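Keep the meeting room in Tevwood open

Last July the council of Tevwood closed the small meeting room on Thomas Street in the evenings. The saving is 771 pounds in a year. I have lived in this neighbourhood for 2 years only, so maybe it is not my place to complain, but I want to do it anyway.

When I came here I knew no person. In that room I learned how to register with a doctor and where to take my old furniture. The tenants' group from Cindside met there too, and almost 700 households receive its newsletter.
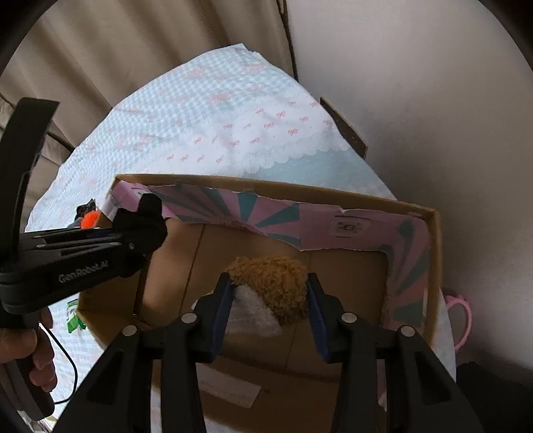

Issue 196

The council says that people can meet in the library at Hindska. I have tried it. The last bus back leaves before most meetings are finished, and a mother with small children will not walk home along the main road in the dark.

I understand that money is short. But a neighbourhood where people have no place to sit together becomes a place where they only sleep. I ask the council to open the room for two evenings each week, and to let us residents keep the key. Many of us would gladly pay a little for the heating.

6 March 2024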